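Net Grades and the Missing Planchet Log
7 May 2026

Sellers of medals and tokens have adopted a habit from the coin trade that does not transfer well. They quote a single grade number for the whole piece, and they expect the price to follow from it. My argument is that for struck medals made before the middle of the nineteenth century, one number hides more than it tells, and that buyers should ask for separate grades for surface, strike and edge.

The case I know best is a copper medal dated 1816, listed by the dealer Medmont in February. The listing gave a grade of 63 and nothing else about condition. The lot ran to two photographs, both taken straight on under flat light. I bought it. The fields were as good as the number suggested. The edge had a filed section at the six o'clock position, long enough to feel with a fingernail, and the rim above it had been pushed back into shape at some point. Under the rules most coin graders use, that should have led either to a details grade or to no grade at all. The seller had graded the faces and stopped.

I do not think Medmont meant to mislead. The return was accepted and the postage refunded within the week. The fault lies in the form of the listing, which had one box for grade, and the box got filled.

Why coins can carry one number

A modern bullion coin is struck to a fixed weight, on a blank of known size, inside a collar that shapes the edge at the same moment as the faces. Variation is small. If the faces are clean, the edge is usually clean too, because the coin went from the press to a tube or a capsule and was not handled much after that. A single number on such a piece is a fair summary. Two coins with the same number really are close to interchangeable, and the market treats them that way.

A medal of the period I am discussing was often struck several times between annealings to bring up high relief. The edge was commonly turned or filed afterward as part of normal finishing. Many were then mounted, carried, worn on a ribbon, set in a box lid, or kept loose in a drawer with keys. The two faces could have very different lives. I own a piece whose obverse is close to mint state and whose reverse has been rubbed almost flat along one side from sitting on felt that was not soft enough. Averaging those two faces gives a number that describes neither.

What the separate grades should cover

Surface means contact marks, hairlines, cleaning, corrosion and color. Strike means how fully the design came up, and whether the two dies were aligned. Edge means file marks, plugs, mount removal, knocks and any lettering. The first of these changes over time. The second was fixed on the day of striking and should never be lowered for wear. The third is where most repairs are done, since it is the part least often photographed.

Two auction houses I use, Comeck and Semple, have handled this differently. Comeck prints a short line on the edge for every medal above a set estimate — usually no more than six words, but it is there. Semple gives a single grade and a long paragraph on the history of the engraver. I enjoy the paragraph. I would trade it for the six words. When I bid with Semple I now write ahead and ask for an edge photograph, and the reply is prompt and polite, but this puts the work on each bidder in turn when it could be done once at cataloging.

The usual objection is cost. A cataloger working through a box of low-value tokens cannot spend ten minutes on each, and I accept that. A threshold would deal with it. Below a certain estimate, the single grade stays. Above it, the cataloger turns the piece on its side and writes down what is there. This takes less time than looking up the reference number, which every house already does without complaint.

A second objection is that three grades would confuse new collectors. I find this weaker. New collectors already deal with a grade, a designation for color, a strike designation and sometimes a sticker on top of the holder. They manage. What confuses them is paying for a 63 and receiving something that another dealer will not buy back at that level.

A third objection is more serious. Grades for parts invite argument over how the parts combine into a price. If the surface is excellent and the edge has been filed, what is the discount? I have no formula and I distrust anyone who offers one. For a piece known in 4 specimens, a filed edge might cost it very little. For a common school prize medal, the same damage should halve the price or worse. The market can work that out, as it does for everything else, provided the facts are in front of it.

Holders and trays

Storage is part of the same problem. Sealed holders with opaque inserts grip the piece around the full rim, so the edge cannot be seen at all. Pronged inserts are better and show most of it. For anything thicker than a standard dollar, many holders do not fit, and the medal goes into a tray or a drawer, which at least lets a buyer pick it up.

I moved my own larger medals out of holders two years ago and into shallow Mindwood trays. The recesses are lined, the lids close without rubbing, and a paper ticket fits under each piece. My tickets now carry three entries where they used to carry one. Filling them in for the whole collection took most of a winter, and I found two mount removals that I had missed when buying.

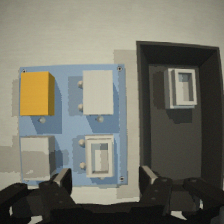

What to ask before bidding

Ask for the weight in grams and the diameter at two points. A piece that is out of round has often been squeezed or mounted. Ask for a photograph of the full edge, taken in sections under a raking light. Ask whether the grade given applies to both faces or to the better one. If the seller uses a net grade, ask what it was netted down from and for what fault.

Keep the answers in writing with the invoice. When the piece is sold again, pass them on with it. An edge note made now saves the next owner from finding the same file marks again, and it makes a quiet repair harder to slip through later.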